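Ticket 236: Arm stops above the block and does not push it
Project: Derar (student project, block pushing)
Status: Closed

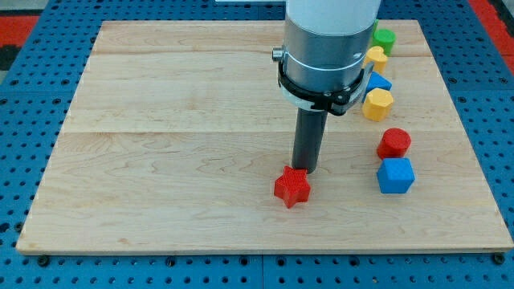 Opened by Agathe Besnard

Hello, I open this ticket because we lost already two lab sessions with this problem and I would like that somebody with more experience looks at it.

Our task is simple. The arm must go down beside a block, then move sideways and push the block to a target position on the board. With the old board everything worked in October. Since we changed to the maple board, the arm goes down, stops too high, waits, and then the program reports an error. The text of the error is:

PUSH_ABORT: contact expected, none detected (code 463)

After this message the arm stays where it is and I must press "Release" on the screen before I can move it again.

What I use:
– the push program from the Derar folder, version from last week
– the Sisteo controller software, not updated this semester
– the round push tool, the long one
– the printed blocks (star, cubes, cylinders, triangle and so on)

What I tried already:
1. Restart of the controller. No change.
2. Restart of the arm and a new homing. No change.
3. Another block. With the blue cube it fails less often, but it still fails. With the star it fails almost every time.
4. Slower approach speed. The arm goes down more slowly and stops at the same height.

I do not want to lower the height in the program by guessing, because Maillard's group did this last year and they scratched their board.

Please tell me which information you need.

Reply from Shanthi Gazi

Hi Agathe, thank you for the clear report. It is good that you did not guess the height.

Code 463 only says that the force reading did not change when the program expected it. There can be several reasons, so I need some things from you:

a) Which value is in the file board.cfg, line "surface_z"?
b) Did you do the tool calibration again after the board was changed, or only the homing? These are two different menus and many students mix them.
c) Where does it fail? Please try the star on the left side of the board and then on the right side.
d) Is the clamp ring that holds the tool closed completely?

Please do not start the program with the full speed until we know more. Use 20 percent.

Reply from Agathe Besnard

Hello Shanthi, here are my answers.

a) surface_z is 700. I did not change this value. I think it is from the old board, but I am not sure who wrote it.
b) Only the homing. I thought the homing includes the tool. Sorry.
c) It fails on both sides. On the left side the arm stops a little bit higher than on the right side. I could see it with my eyes, but I did not measure it.
d) The latch was closed. I opened it and closed it again. The tool does not turn when I try with my hand.

One more observation. When the program starts, the small window with the force curve is completely flat, also when I touch the tool softly with a finger. When I push strongly, the curve moves. Is this normal?

Reply from Shanthi Gazi

No, a soft touch should be visible. So I believe you have two problems at the same time, and this is why your tests were confusing.

Problem one: the surface height is wrong. The value from the old board makes the arm think that the wood is higher than it really is. It stops early to protect the board. A low block like the star is then missed, and a taller block is sometimes touched near the top. This fits with your test number 3.

Problem two: the force threshold. Somebody has set the filter to "strong". Look in Settings, Force, Filter. It should be "medium" for the pushing tasks. The "strong" setting comes from the Vasano exercise, where the arm carries a heavy part.

The difference between left and right can mean that the board is not flat on the table. Check that nothing is under it and that it is fastened well.

Please do it in this order:
1. Take all the blocks off the board.
2. Check the board and the fasteners.
3. Set the filter to "medium" and touch the tool softly. The curve must move.
4. Run the tool calibration (Menu, Tool, Calibrate), not the homing.
5. Run "Find surface" at five points, the four corners and the middle. Write the values here.
6. Put back only one block and run the push at 20 percent.

If step 3 does not work, stop and write to me before you continue.

Reply from Agathe Besnard

I did all the steps today, Dec 18, 2021.

Step 2: there was a small piece of print support under the far left corner. It was very thin, maybe from the printing of the blocks. I removed it and fastened the board again.

Step 3: the filter was really on "strong". With "medium" the curve moves when I touch the tool softly.

Step 4: calibration finished without a warning.

Step 5: the four corners and the middle give now almost the same value. I made the surface_z from the middle point and saved it as a new file, board_maple.cfg. The old file is still there with its old name.

Step 6: first try with the star. The arm went down, the curve moved, and the star was pushed. It stopped a bit to the left of the target, but there was no error. I repeated it with the octagon and the red cylinder, also no error.

A question – the star turns while it is pushed, and then it slides away from the tool. Should I open a new ticket for this?

Reply from Shanthi Gazi

Very good. Yes, please open a new ticket for the turning. It is not an error of the arm. The tool is round and it meets the star on one of the points, so the star turns easily. You will have to choose the contact place in your program, for example between two points. Put the force curve in the new ticket too.

For this one, two small things before I close it. Please write the name of the new file in the lab notebook, and set the filter back when you leave if the Vasano group works after you.

Reply from Agathe Besnard

Both done. The notebook has the file name and the date of the calibration. I also wrote a note next to the filter setting with the correct value for each exercise. Thank you for your patience.

Closed by Shanthi Gazi
Cause: surface height from old board, force filter on "strong", board not flat
Follow-up: new ticket, star rotates during push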